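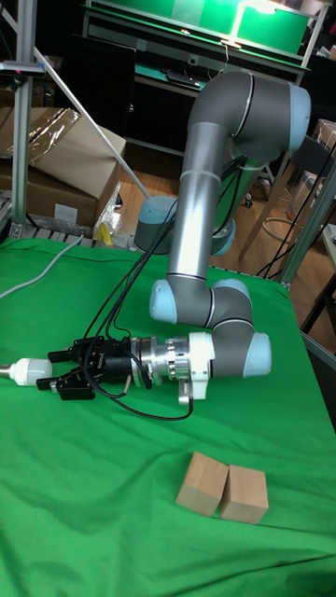 Print this page | E-mail this page

Speaker notes: When a council loses its majority
Talk for the Gastbridge Civic Evening, May 31, 2026

Start slowly. Say thank you for the invitation. Mention that I learned English as an adult, so please stop me if a word is not clear.

First point. In Hurkstead the council has 26 seats. After the November election, the largest party had only four more than the second one, and it could not govern alone. Many residents believed that this means a new election. It does not. The old council keeps working until a new agreement is signed.

Second point, the petition. It collected 3,000 signatures and asked the mayor to resign. I respect every person who signed. But a petition in our town can only put a question on the agenda. It cannot remove anybody. Please say this calmly, there may be signers in the room.

(Pause, drink water.)
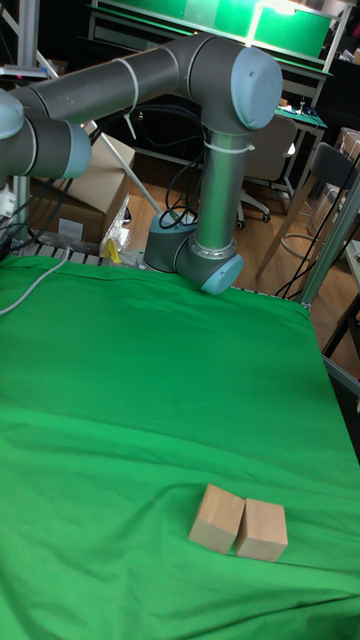
Third point, the coalition agreement. The one in Kesoten has 16 pages, and people ask me why it is still so vague about the bus money. The parties wanted one text to lie over all their differences. Look at the green cloth on the table: it is one piece, and there are still wrinkles and folds in it. I would accept a text like this, if the parties tell us openly where the folds are. Read aloud the paragraph on buses, then ask who understood it.

Last point. How to speak at a public session: register before it opens, bring your question on paper, ask one thing only. Leave time for questions from the room.

Related items
What a deputy mayor may sign
Reading the town budget
Kesoten: the bus money, part two

Contact | Copyright Hájek | Back to top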